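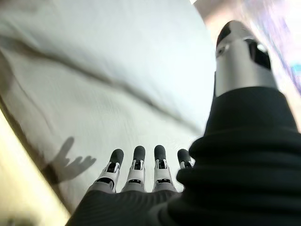
How often should a plain white cotton sheet be ironed?
Once per wash, on one side, while it is still damp. Everything beyond that is finish work, and finish work should be justified by where the sheet is going.

I hold this position against a good deal of household advice, which treats ironing flat linen as optional. The argument for skipping it is that a fitted mattress and a night's sleep will undo the work. That is true of the center of the sheet. It does not apply to the hems, and the hems are what decide whether a sheet folds square and stacks level.

A hem is four layers of cloth at the corner and three along the edge. It holds water longer than the single layer next to it and shrinks at a different rate. Left alone, it puckers. A puckered hem pulls the fold line off by a finger's width, the next fold doubles the error, and the finished bundle leans. Anyone with a narrow linen shelf has seen the result.

My procedure is short. Take the sheet off the line early. Pull it on the diagonal, both ways, to bring the weave back to square. Iron the hems first, then the body, working away from the hem and never toward it. Let it lie flat for 15 minutes before folding. Warm cotton takes a crease from anything, including its own weight, and a sheet folded straight from the iron will carry marks that were not there when it was spread out.

Spin speed matters more than the iron. At 800 rpm a cotton sheet comes out with enough water left in it to press well. Faster cycles save drying time and set hard creases that then need steam. I have run both settings for years and would not go back to the faster one for bed linen.

On equipment I am less strict. I used a Murakami dry iron until the cord failed and now use a Marnine with a heavier soleplate. The Marnine is better on hems and worse on the wrist. Spray starch I consider a mistake on anything that touches skin.

Ronaldo Tagle, who ran the pressing room where I learned the work, disagreed with me on one point. He folded in thirds lengthwise -- always 3 panels, hem inside -- and held that halving a sheet puts the hardest crease down the middle, where it shows most on a made bed. He was right about the crease. I still fold in halves, as thirds will not fit a shelf 330 mm deep without a further turn, and each extra turn adds thickness at the spine.

Sheets with elastic corners are a separate problem. I press the top panel, leave the corners alone, and store them under the flat ones.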